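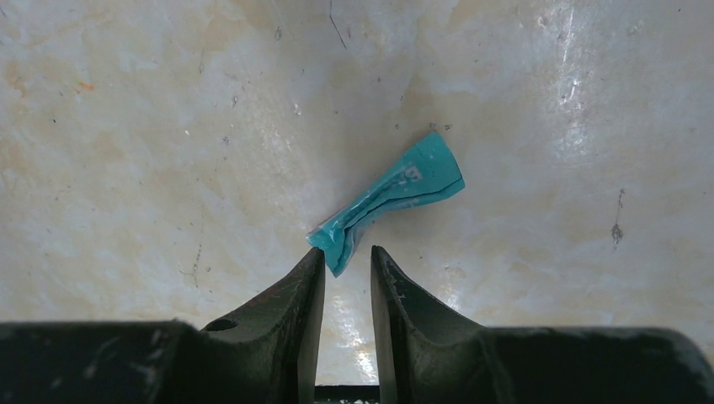
Ville Karppinen: Hi, and thanks for writing in. Slow flow right after a cartridge change is nearly always trapped air. Could you run the filtered tap wide open for a few minutes, close it, wait, and then time how long it takes to fill the same kettle again? Please also tell us if the unfiltered cold tap is slow.

Ticket: Nidar under-sink filter, flow dropped after cartridge change
Opened: 3 March 2022
Status: closed by customer

My reply, same evening

Okay, so I did the long run with the tap wide open. It spat and coughed for a bit and I got my hopes up, but then it settled back to the same sad little stream. The kettle took 70 seconds. With the old cartridge, which had been in there for nine months and was overdue by anybody's standards, it took 23 (I know because I timed it before I swapped, I was so sure I was going to be impressed by the new one!).

The regular cold tap is fine. It comes out strong enough to bounce off a spoon and get my shirt. Hot is fine too. So whatever is going on is between the little shutoff valve and the filtered tap. 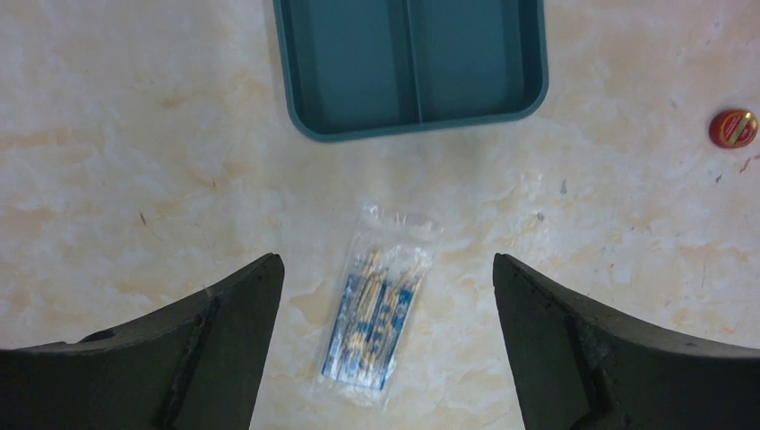

Kitchen counter: teal tray and a red bottle cap.

Things I've checked so far, so you don't have to ask:

Shutoff valve is open all the way. I closed it and opened it again to be sure.
Cartridge is turned until it clicks. Took it out, looked at the O-ring, put it back, clicked again.
No drips anywhere, and I left a paper towel under the housing overnight.
The aerator on the filtered tap unscrews by hand. There were a few specks of black grit in it. I rinsed it and saved maybe a second on the kettle, so not that.

Also, the cartridge came from Kadov and not directly from you. The part number matches the old one, I read both out loud to my sister over the phone like a crazy person. Does it matter?

Reply from Sivaprasad Menon

Hi, I'm picking this up from Ville. The Kadov cartridges are the same part, so no problem there. The black grit is carbon fines and is normal in a new cartridge. I would like you to take the cartridge out completely, fit the bypass cap that came with the housing, and time the kettle once more. If it is still slow with the bypass cap on, the cartridge is not your problem and we should look at the tubing. What length is the run from the housing to the tap?

My reply, next morning

Found the bypass cap! It was in the bag with the warranty card, which I had never opened. Fitted it, ran the tap, and it's still slow. Exactly as slow. So the new cartridge is innocent and I owe it an apology.

The tubing is 6 feet, which is a lot more than it needs. The guy from Purkstead who put the system in left a big loop of it at the back of the cabinet and said it would make servicing easier.
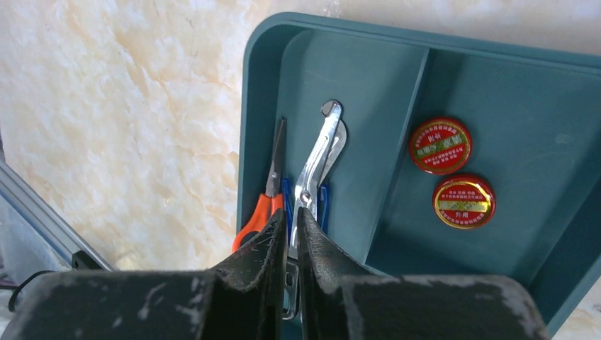 Tray with the orange-handled scissors and the pliers.

I emptied the whole cabinet and got in there with a flashlight. The loop is behind the trash bin, and the bin slides on a rail. When I pulled the housing forward to change the cartridge, the loop must have dropped down behind the rail – it was bent nearly flat in one spot. I straightened it out with my fingers and the kettle filled in 24 seconds. I about cheered.

There's still a white crease where the bend was. It isn't leaking, but I don't love it. Can I cut that section out and push the good end back into the fitting, or do I need new tube?

Reply from Sivaprasad Menon

Great find. Yes, you can shorten it. Shut off the water, release the pressure at the tap, cut squarely on the housing side of the crease, and push the new end in until it stops. Pull back on it gently to check that it's gripping. Please use a tube cutter or a fresh blade, as scissors squash the tube and the fitting may weep. Clip what is left to the cabinet wall, away from the rail.

My reply

Done, clipped, paper towel is back under there. I'm closing this one, and I've put the next cartridge down for May in case the grit comes back. Thanks, both of you.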